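Mustico Owners and Enthusiasts Association
October 2, 2026

1/ The Association has received many inquiries regarding the Mustico Uvow, the electric wagon announced by the company this week. The posts in this thread set out what has been confirmed, what has not, and how members may register an interest.

2/ The Uvow is a five-door, all-wheel-drive wagon with two motors, one on each axle. Mustico states a combined output of 400 horsepower. A single-motor version has been discussed in the press. The company has not confirmed it, and members are asked not to treat it as settled.

3/ Production is limited to 1,037 cars. Of these, 1,000 are for general sale. The other 37 are reserved for the company's own use and for dealer demonstration. The number matches the chassis count of the original Mustico wagon, as older members will recognize.

4/ Catherine Dunbar, who leads the Uvow program at Mustico, confirmed to the Association in writing that the car keeps steel springs at all four corners. Air suspension was tested and set aside on grounds of weight. Adaptive dampers are standard.

5/ On range, the company has published no figure. Official testing is not complete. Several websites have printed numbers this week. Mustico has told us that none of them came from the company, and the Association will not repeat them. 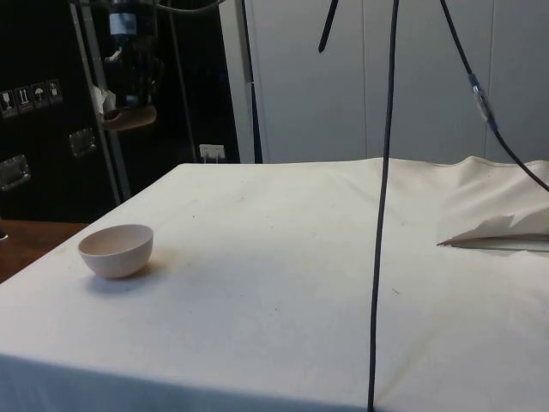

6/ On charging, the port is on the left rear fender. An early drawing placed it in the nose, and that drawing is still in circulation. Members planning a home charger installation should work from the left rear position and allow enough cable for a car parked nose-in.

7/ The cabin trim is supplied by Zuvwood. Open-grain ash is standard and a darker walnut is optional. Both are real veneers with a matte finish. Gloss finishes will not be offered. Physical controls are kept for the heater, the wipers and the audio volume.

8/ Towing: the Uvow will be rated to tow, and a factory hitch will be listed as an option. The rating itself will be published with the full specification. Members who tow trailers to Association events are advised to wait for that document before placing an order.

9/ Final assembly will take place at the Chisholm plant, on the line that now builds the gasoline coupe. Coupe production continues alongside it. Alistair Halliday, the plant manager, has advised that coupe orders already accepted will be built in the sequence given to customers.

10/ The order book opens in February. A refundable deposit will be required, the amount to be announced by the company. Deposits are to be paid to an authorized dealer only. The Association does not accept deposits and has not appointed anyone to do so on its behalf.

11/ Mustico has agreed to a member allocation. Members in good standing for at least 2 years may apply through the Association for a place in it. A place gives the right to order before general sale – it does not give a discount, and it may not be transferred or sold.

12/ Applications for the allocation should be sent to Sheena Haldane, Membership Secretary, using the form in the members' area of our website. Please include your membership number and the name of your preferred dealer. Joint members may submit one application between them.

13/ Parts for earlier cars. Some members have asked if the new model will affect the supply of parts for the first and second series. Cledwyn Penry, our Technical Secretary, has put the question to the company. The reply states that the parts operation is separate and its staffing is unchanged.

14/ One exception should be noted. Rear quarter glass for the first-series wagon is out of stock and a new batch depends on demand. Owners who need this part should write to Mr. Penry with their chassis number so that a combined order can be put forward.

15/ A correction to our last newsletter: the caption on the back page gave the Uvow's wheels as forged. They are cast. Forged wheels are expected as an option. Agnes Rennie, the editor, thanks the members who wrote in – the online edition has been amended.

16/ Further posts will be added to this thread when the full specification is released. Questions on the car itself should go to a dealer in the first instance. Questions on the allocation should go to the Membership Secretary by email.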